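Shared Workroom 261: Arrangements for the Winter Term

Members of the Ustton site are asked to read the following notes on the use of Room 261, the shared workroom on the upper floor of the Bandara building. The arrangements take effect on Sun 1 December and replace the sheet issued in June, copies of which should be taken down from notice boards and discarded. 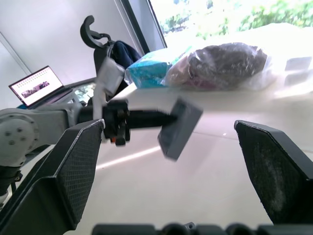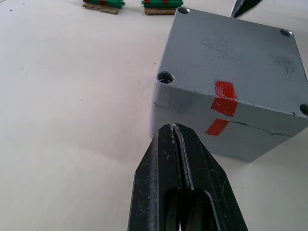
The white worktable in Room 261, Bandara building. The gray metal enclosure is in the second picture.

The workroom is used by more groups than it was a year ago. Tristik, the online booking calendar for the site, recorded 400 reservations for the room between June and the end of the fall term, and a good many shorter visits were never entered. Most of the questions received by the Facilities Office in that period concerned the same few matters: what may be left on the tables, where coats and bags should go, who may move the heavy enclosures, and how to tell whether a table is in use. They are taken in turn.

Worktables

The white tabletops are for work in progress. A table should be wiped before work begins and again at the end of the booking. Cloths are kept in the drawer unit by the door and should be returned to the rail, not to the drawer, after use. Please use plain water or the mild cleaner supplied. Solvent cleaners have dulled the surface of one table near the window and the Facilities Office does not intend to replace it this year.

Small personal items such as tissues, pens, phone chargers and eyeglass cases may be kept on the table during a booking, toward the back and away from the area being worked on. Pocket packs of tissues are by far the most common item handed in at the end of the week, and the office now keeps a basket of them at the front desk, from which anyone may help themselves. Food is not permitted on the worktables at any time. Drinks are permitted on the side counter only, with a lid.

Tape may be used to mark out positions on a tabletop. It must be low-tack tape and must be lifted on the last day of the booking. Tape that has been left down over a break is much harder to remove, and the cleaning contractor has asked that its staff no longer be expected to deal with it.

Laptops

Laptops may stay open on the far side of the table during work, at whatever angle is convenient, provided the power lead does not cross a walkway. Outlets are available along the wall and beneath the rear edge of each table. Extension leads are not to be linked together. A member who needs more reach should ask for a longer lead, which can normally be supplied the same day.

A laptop left unattended should be locked. The room is shared, and pages left on display can be read by the next person through the door. This applies equally to short absences. The office has received two complaints this year from groups whose unfinished work was seen by visitors on a tour, and both could have been avoided.

Laptops may not be left in the room overnight. The lockers in the corridor are fitted with outlets for charging and are opened with the same card as the room itself.

Chairs and outer clothing

The black office chairs belong to Room 261 and should remain there. Several were found in the ground-floor meeting rooms in September and have since been brought back. When a chair is not needed it should be placed against the wall, with its back clear of the tabletop and its base clear of the door.

Jackets may be hung over the back of a chair that is standing at the wall. They should not be hung on chairs drawn up to a worktable, where sleeves can catch on items laid out for work, and they should not be laid on the tables themselves. A row of hooks has been requested for the wall by the door. Until the hooks are fitted, members who would prefer not to use a chair may leave coats in the corridor lockers. Bags go under the side counter.

Items of clothing still in the room on Friday evening are taken to the front desk and held there for one month.

Metal enclosures

The painted metal enclosures are the heaviest things regularly placed on the worktables, and they account for most of the wear. Members will be familiar with the gray type: a squarish body, a lid with a slightly rough finish, and countersunk screw holes set into the corners. The following points apply to every enclosure of this kind, whichever group is responsible for it.

An enclosure should be lifted onto the table and set down flat. It should not be slid. Grit caught beneath a metal base leaves fine scratches in a white top, and these hold dirt and cannot be polished out. Two people should lift any enclosure that one person cannot carry comfortably with both hands.

Enclosures should stand well back from the front edge of the table. If an enclosure has to be turned so that two sides can be reached, the whole of its base must still rest on the tabletop.

Lids should be kept on. Where red strips have been placed across the seam between lid and body, the enclosure is to be left closed until its group has been consulted. This has been the practice in the workroom for some time, but it did not appear on the June sheet and newer members could not have been expected to know it. Please do not peel, trim or repaint red markings for the sake of appearance.

Screws removed from a lid should go into one of the lidded dishes on the side counter, with a slip giving the name of the group. Loose screws on the tabletop are easily swept up with the dust. Before a screw is put back, the hole should be checked for grit. A screw that does not turn freely by hand at first should be taken out and started again, and a damaged thread should be reported so that it can be repaired.

Smudges and scuff marks on a lid are not a fault and need not be reported. A dry cloth is sufficient for dust. Abrasive pads should not be used on the painted finish, as they leave shiny patches and in time expose the metal.

Storage

Enclosures not required within the week should be taken to the store on the same floor. The store has recently been fitted with Trasta shelving along its longest wall, paid for from a furnishing allowance of 3000 dollars, which also covered the new drawer unit and the replacement of worn casters on the office chairs. Heavy items go on the lowest shelf – no exceptions will be made – and lighter boxes above. Each shelf carries a card on which the name of the group and the date of storage should be written in ink.

Packing material may be kept in the store if it is flat and tied. Empty cartons may not be kept. The recycling point is at the foot of the rear stairs, and the cart for moving cartons is kept behind the store door.

Bookings

All use of the room for longer than one hour should be entered in Tristik. The calendar now allows a single table to be reserved, so a group that needs only one should no longer book the whole room. A booking lapses if the table has not been taken up within 30 minutes of the stated time.

A table with work laid out on it is to be treated as in use, even where no one is present and no booking is shown. In such cases members should choose another table and inform the office, which will contact the group concerned. Work should not be moved by anyone else, however carefully.

At the end of a booking the table should be clear, chairs returned to the wall, and the lights over the worktables switched off. The corridor lights are on a timer and may be left.

Requests and repairs

Repairs to tables, chairs and shelving in Room 261 should be reported to the Facilities Office on extension 884 or in person at the front desk. Please give the position of the table as shown on the plan by the door. Requests for additional lockers are being collected until the end of the term. Printed copies of these arrangements may be obtained from the front desk, and a large-print version is available on request.

Issued by the Facilities Office, Ustton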